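Last updated in October. Questions about the Restham shared workshop and hobby rooms that aren't answered on this page can be left at the front desk or sent through the contact form.

## Membership

**How much does it cost to join?**
A full year is $275. There is no monthly plan. If you join after the first of June, you pay half and your membership still ends on December 31.

**Can I visit before I join?**
Yes. Open evenings run from 6:30 to 9:00 p.m. Check the front page for the next one. You can look at every room on an open evening, but you can't use the tools.

**Do you have a waiting list?**
Only for storage lockers. There are 100 of them and they are all taken at the moment. Membership itself is open.

**I moved here from the Lendham workshop. Does my safety card carry over?**
The card for hand tools does. For the table saw, the lathe and the kiln you need to take our own check, even if you had one at Lendham. Our machines are older and the switches are in different places.

## Rooms and bookings

**Which rooms can I book?**
The Ullia room and the Yurchenko room. Everything else is first come, first served. Ullia has the long benches and the sink. Yurchenko is the smaller of the two – it has better light in the morning and no sink.

**How far ahead can I book?**
Three weeks. You can hold two bookings at a time. If you don't turn up within 20 minutes, the room is released.

**Can I paint or glue in there?**
Water-based paint and white glue are fine in both rooms. Spray paint, solvent glue and two-part resin go in the spray booth only. Cover the bench first. Paper is on the roll by the door.

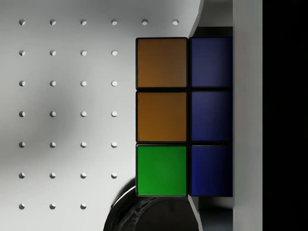 Puzzle cube pattern, and a white cabinet with drawers in the second one.
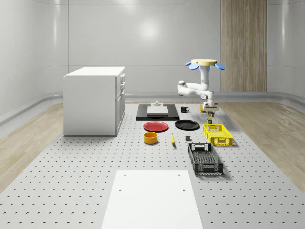

**Can I leave a project out to dry?**
Overnight, yes, if it has your member number and the date on it. Use the drying rack, and keep the benches clear for the next booking. Items with no number are moved to the lost shelf, and the lost shelf is cleared at the end of each month.

**Is there heating?**
Yes, but it goes off at 10 p.m. and the rooms get cold quickly in winter. Slow-setting glues may need an extra day.

## Tools and materials

**Can I bring my own tools?**
Hand tools and battery tools, yes. Anything with a power cord has to be tested first. Leave it at the desk and allow a week.

**Do you sell wood?**
We sell offcuts by weight from the bins near the loading door. We don't order boards for members. The bins are filled when a delivery comes in, so there is no schedule.

**What is the size limit for the kiln?**
The shelves are 15 inches across. Leave an inch of space on every side. Glaze firings need a full kiln, so your piece may wait two weeks or more.

**Who pays if something breaks?**
Normal wear is on us. Blades, belts and bits that break in ordinary use are replaced for free – please report them the same day. Damage from using a machine without the right card is charged at cost.

## Getting here

**Where do I park?**
The front lot is for loading only, 15 minutes. The public lot behind the library is a five-minute walk and free after 5 p.m.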